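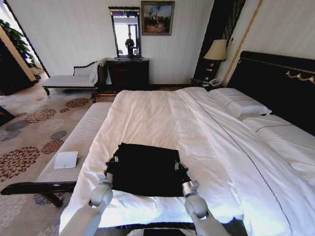
Ticket 1441: Tanstead station, rainfall missing and daytime temperature too high
Opened by: Mervin McIntyre
Product: Zillidau garden weather station
Status: open, waiting on customer

The Tanstead station has sent no rainfall since the start of January, although the neighbouring one at Skergate recorded rain on several mornings. Wind and pressure are coming through as normal. Temperature is also off. On sunny afternoons it reads 3 degrees above Skergate, and at night the two agree. The sensor cover was swapped last autumn for a dark one, and I think that is the cause of the second fault. Dark material takes in more sun than pale, so a black garment spread out on a white duvet in a sunny window will get warmer than the bedding under it. Please confirm whether a white cover is still sold.

08:40 Support
White cover is in stock. We will treat the two faults separately. For rainfall, please take off the funnel, check for leaves or webs, and tip the bucket by hand 14 times. Note whether the count on the console changes.

11:15 Customer
Funnel had moss in the outlet. Cleaned it. Tipped the bucket 14 times, console still shows 0.0 mm. Battery is new.

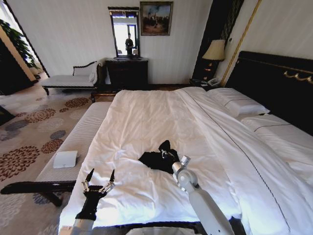 Attachment: black clothing bunched up on the white duvet

11:50 Support
Thanks. The moss would slow the rain down but would not stop hand tips from counting. Next, check the small magnet on the side of the bucket. If it has dropped off, the switch cannot close. Also check the cable where it enters the base.

14:05 Customer
Magnet is in place. Cable has a split in the outer cover close to the base, and one of the inner wires is green. I trimmed it back, rejoined it and taped it up.
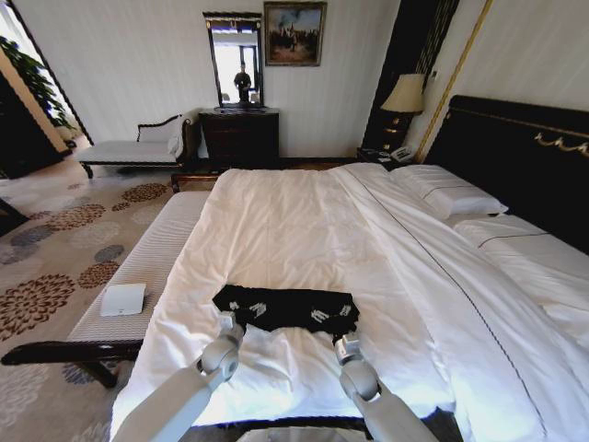
Repeated the hand tips after that and all 14 were counted. I have cleared those from the day's total so they don't go into the monthly figure.

14:30 Support
Good. The tape is only a short-term fix, so we are sending a new cable, part 672, with the white cover. Price for the cover is on the order form, and the cable is free. Please leave the gauge running and compare with Skergate after the next wet spell. Keep the ticket open until then.

16:20 Customer
Will do. January total for Tanstead should be marked as incomplete.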